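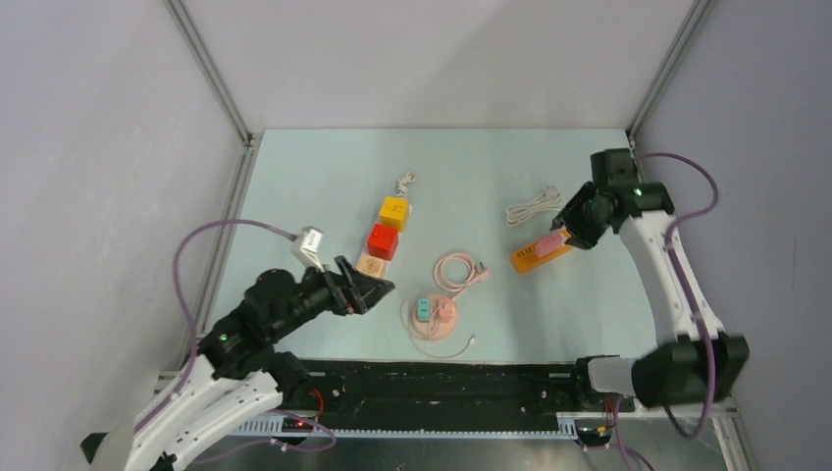

Alguém aqui já pintou um quarto pequeno seguindo aquela teoria de que cor fria "afasta" a parede? Estou para pintar o escritório de casa, 13 metros quadrados, e o vendedor da Navance jurou que um lilás acinzentado nas paredes faz o cômodo crescer. Desconfio muito dessa conversa. Olho para um tampo azul-claro entre três paredes lavanda-acinzentadas, como o ali de cima, e para mim continua sendo um espaço fechado, só que de outra cor. O orçamento da tinta deu 330 reais e não quero gastar isso por causa de uma frase de catálogo. Tem medição, teste, qualquer coisa, ou é só decorador repetindo decorador?

marreta_cega escreveu:
É decorador repetindo decorador. Pintei o meu de cinza azulado faz dois anos e a mesa continua batendo na porta.

Tichý escreveu:
Discordo em parte. Não aumenta nada, claro, mas parede clara devolve mais luz e o canto escuro some. No meu apartamento a diferença foi grande. Antes era um verde-musgo do antigo dono, deprimente.

marreta_cega escreveu:
Então o que ajudou foi ser clara. Se tivesse pintado de bege dava no mesmo.

Tichý escreveu:
Pode ser. Não testei bege, não gosto de bege.

dirk_eichhorn escreveu:
Trabalho com pintura e ouço essa história toda semana. O cliente pede o tom que "amplia", eu pinto, ele acha lindo por um mês e depois reclama da falta de tomada. Meu conselho é olhar a lâmpada primeiro. Com lâmpada amarela esse lilás vira um cinza sujo à noite, já tive que repintar um quarto inteiro por causa disso. Compra um potinho, pinta um pedaço grande (um pedaço de verdade, nada daquele quadradinho de um palmo) e olha às sete da manhã e às nove da noite.

pano_de_chao escreveu:
Dirk, e acabamento? Me empurraram acetinado dizendo que reflete mais.

dirk_eichhorn escreveu:
Reflete mais e mostra mais defeito também. Se a massa não estiver boa — e em apartamento usado quase nunca está — vai de fosco lavável.

Quem abriu o tópico respondeu:
Minha massa está péssima, então fosco. Mas continuo sem ver prova nenhuma do tal efeito. Tichý, você trocou a lâmpada na mesma época da pintura?

Tichý escreveu:
Troquei. Mas a parede ajudou, eu estava lá.

marreta_cega escreveu:
Trocou a lâmpada, tirou o verde-musgo e a culpa é do lilás. Tá bom.

Tichý escreveu:
Eu nem usei lilás, usei branco gelo. Lê direito.

Quem abriu o tópico respondeu:
Vou comprar o potinho e testar ao lado de um branco comum, com a lâmpada que já tenho. Se não enxergar diferença, fica branco e economizo.

pano_de_chao escreveu:
Lixa a parede antes do teste, senão a emenda aparece depois.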